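Section 4: Adding a house to the register

Use this section when you have a building file ready to enter in Praveck. If the house already has a record, go to Section 5 (Editing and merging). You need an editor login. Contributor logins can save a draft but can't publish it.

Before you begin

Have the street address, the legal lot number and at least one dated source. A dated source can be a building permit, a tax roll, an insurance plan or a newspaper notice. A family's recollection is welcome but goes in the Notes field and doesn't count as a dated source.

4.1 Creating the record

1. From the main menu, choose Records, then New House.

2. Type the civic address. Leave out the unit number, even if the house has since been divided into suites.

3. Enter the lot number exactly as it appears on the survey plan, including any letters.

4. Choose a neighbourhood from the list. Houses on the east side of Lagos Street belong to Flaltar. Houses on the west side belong to Fisirmont.
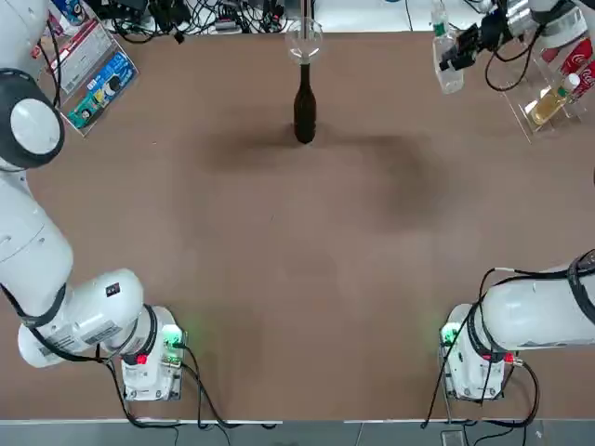 5. Enter the year built. If you have only a range, fill in both the Earliest and Latest boxes and leave Year blank. Don't enter a midpoint.

6. Press Save Draft. Praveck assigns a register number. Write it in pencil on the inside of the paper file.

Note: Register numbers are never reused. If you delete a draft, its number is retired.

4.2 Describing the building

1. Under Type, pick the closest match. Postwar one-and-a-half-storey houses built from a catalogue plan go under Small House, whether or not the plan number is known.

2. If the plan number is known, enter it under Plan. Digits only, so 371 and not "Plan 371".

3. Under Exterior, record the cladding you can confirm today. Earlier cladding goes under Alterations with the source.

4. Write a description of no more than 500 characters. Start with the roof and work down. Leave out the names of current owners.

Caution: The description is public as soon as the record is published. Alarm systems, side gates and anything else that bears on the security of the house must be left out.

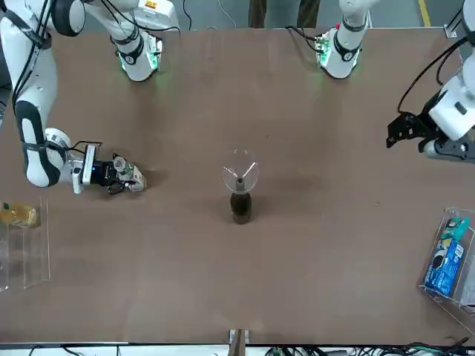 Clear plastic bottle with a white cap, held on its side.

4.3 Adding floor plans

1. Scan plans flat, in colour, even when the original is black and white. Pencil notes often disappear in a greyscale scan.

2. Name each file with the register number, a hyphen and the floor, for example 186-main or 186-upper.

3. Open the Plans tab and press Add. Upload one floor at a time.

4. Enter the drafter's name if the sheet is signed. For unsigned sheets, select Unknown. Sheets traced by Dardo Navarrete carry his initials in the lower margin and should be entered as tracings.

5. Set the rights field. If you don't know who holds the rights, choose Under Review. The plan stays hidden from the public until this is changed.

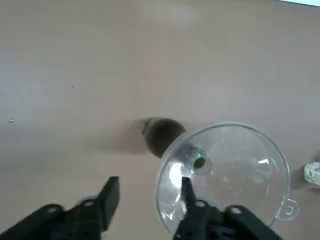 4.4 Publishing

1. Press Check Record. Missing fields are marked in red.

2. Fix these and press Check Record again.

3. Press Send for Review. Mirta Godoy reviews Flaltar records and Gearóid Gilmartin reviews Fisirmont records.

4. Once the record is approved, press Publish. The public page can take up to 11 minutes to appear.

Note: Records entered before 16 April 2022 have no Rights field. Open the record, press Save, and the field is added.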